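Clistell Motorcycle Works: Engine and Chassis FAQ

14 shares | 3 comments

Which models does this page cover?
The Treltari 80 and the Treltari 611, both air-cooled singles. The later 749 twin has a separate page. Questions are answered by Rosaura Quispe at the Stolville shop.

How do I tell an early 611 from a late one?
Look at the rocker cover. Early engines have four bolts and an external oil feed to the exhaust rocker. Late engines have six bolts and an internal drilling. Frame numbers are not a reliable guide, as many engines were swapped under warranty.

Will an early cylinder head fit a late barrel?
Yes, if the oil drilling in the barrel is plugged and the external feed line is fitted. The pushrod tubes differ in length and must come from the same engine as the head.

What valve clearance should I use?
Follow the plate on the timing cover. Set clearances with the engine cold and the piston at top dead center on the compression stroke. If the plate is missing, send us the engine number.

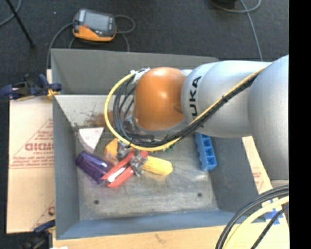

KUKA arm over a bin of colorful objects.

Which carburetor was fitted to the 80?
Most left the factory with a Ñahui side-float unit. The needle has five grooves, and the clip goes in the third. Worn slides cause a high idle that cannot be adjusted out. New slides are available; new bodies are not.

What is the correct gearbox sprocket for the 611?
The rear sprocket has 43 teeth on all versions. The gearbox sprocket has 17 teeth for solo use and 15 with a sidecar. Check chain guard clearance after changing either one.

Can I fit telescopic forks to a girder frame?
The steering head bearings are the same size, but the head angle is not. We do not sell a conversion kit and do not recommend the change.

Do you rebuild magnetos?
Yes. Remove the drive gear before shipping and tag it with your name. The August price list still applies.

Page last revised October 2021

Contact: Clistell Motorcycle Works, Stolville | © Clistell | Back to top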